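Fleston Control Software – Set-up Guide for the Two-Arm Station
Section 4: Camera views, workpiece detection and first shared grasp

Revised Jun 18, 2025 by Ayman Twal

Before you begin this section, both arms must be homed and the joint check of Section 3 must be finished with no red entries. If one of the 14 joints shows amber, you may continue with the camera steps, but please do not enable motion.

4.1 Starting the viewer

1. On the station computer, start the Fleston service and wait until the status line says Ready.

2. Open a browser on the same network and go to port 3000 of the station computer. The viewer opens with the head view in the large panel and the two wrist views under it.

3. Select the profile Haddad. This profile has the tool dimensions of the two grippers. With a wrong profile the drawn outline of the fingers will not lie on the real fingers, and the contact estimate will also be wrong.

4. Check the head view. The working area should be in the centre, and both arms should come in from the lower corners. It is acceptable that long parts of the workpiece leave the view at the top, as the stool legs do in the picture. The planner only needs the contact areas.

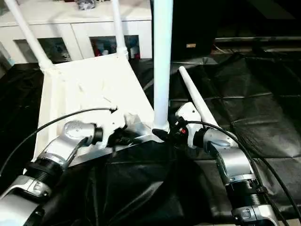
5. Press Freeze and then Compare outline. Move the slider from left to right. If the outline is displaced on one arm only, repeat the hand-eye calibration for that arm. If it is displaced on both arms in the same direction, the head camera has moved and you must do Section 2 again.

Note: Cables which cross in front of the workpiece are masked by the software. The mask is updated every 100 ms. When a cable swings quickly you can see a grey shadow behind it in the overlay, this is normal.

4.2 Wrist cameras

The wrist cameras are used for the last part of the approach. They are close to the fingers, so a finger takes a big part of the view and is not sharp. Please do not change the focus to make the finger sharp, the focus is meant for the surface behind it.

6. Open Perception > Wrist > Exposure and choose Manual.

7. Lower the exposure until the bright side of the view shows some detail again. A white workpiece on a dark floor covering is a difficult case: automatic exposure follows the dark part, and the white part is lost.
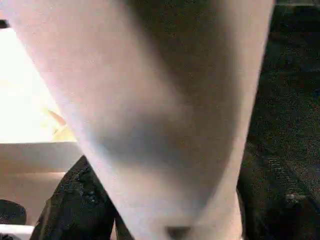

Figure 4-2. Wrist view with overexposure at the upper left. The dark side still shows texture.

8. Choose Finger mask > Learn. Open and close the gripper one time with the on-screen buttons. Keep hands and loose cloth away from the fingers during this step.

9. Save the values under the name of your site, for example Trondidside. The name may not have spaces.

Caution: Learn moves the gripper even when arm motion is disabled. The fingers close with full force.

4.3 Planning for two arms on one leg

In this mode, both grippers work on the same long part. The planner treats the two arms as one chain, and for this reason it needs to know which arm leads.

10. Choose Planning > Shared part and click on the leg in the head view. A blue line should appear along its axis. When the leg is white in front of a white panel, the line can jump to the edge of the panel. Click again lower down, where the background is dark.

11. Set the leading arm. We recommend the arm which has the contact nearer to the free end. The other arm then follows with lower stiffness.

12. Set Clearance between tools. The value includes the camera brackets on the wrists – they stand out further than the fingers and are the first thing to collide when the arms come together on one leg.

13. Press Preview. Look at the path from the side also, by dragging in the 3D panel. Nothing moves yet.

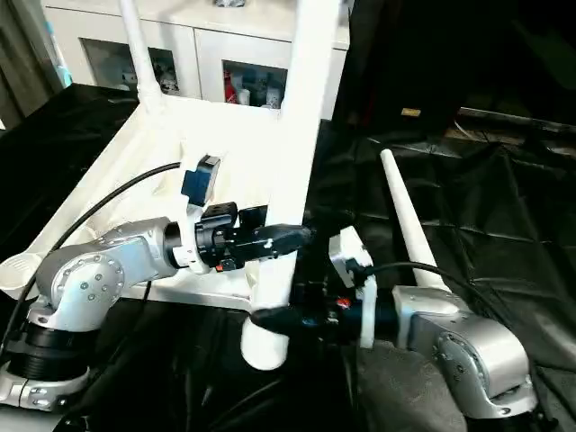
14. If the preview is free of red segments, set the speed to the lowest step and press Run. Keep one hand at the stop button.

Note: A loose part on the floor covering is not an obstacle for the planner unless you mark it. Use Planning > Keep out and draw a box over it, or take it away before you enable motion.

4.4 Planning for rim and leg base

This mode is for a workpiece that lies upside down. One gripper holds the rim of the top and the other works where a leg joins it.

15. Choose Planning > Hold and work. Assign Hold to the arm on the rim and Work to the arm at the leg.

16. For the Hold arm, click on the near edge between the two legs. Do not choose the far edge, because the forearm would pass over the top and hide the Work contact from the head camera.

17. For the Work arm, select Contact type > Press. Select Grip only if both fingers can go around the part.
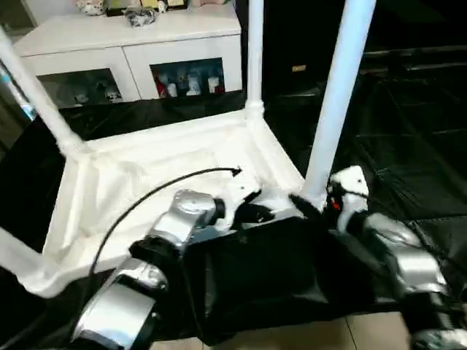 18. Watch the force curves of both arms during the first run. The Hold curve should stay flat. If it climbs together with the Work curve, the workpiece is sliding on the covering, and you should reduce the Work force by one step and run again.

19. Save the plan. Plans are stored in the folder hirnthorpe/plans on the station computer and are not deleted by an update.

4.5 Messages you may see

Outline lost (left or right): the head camera cannot match the gripper. Check step 3 first.

Axis not stable: the detected leg axis changes between frames. Lower the exposure or click on a different place of the leg.

Tools too close: the clearance of step 12 is not respected. Move the contact of the following arm and press Preview again.

Wrist view old: no new picture has arrived. Check the camera cable at the bracket and restart the viewer. The arms stay stopped until you confirm the message.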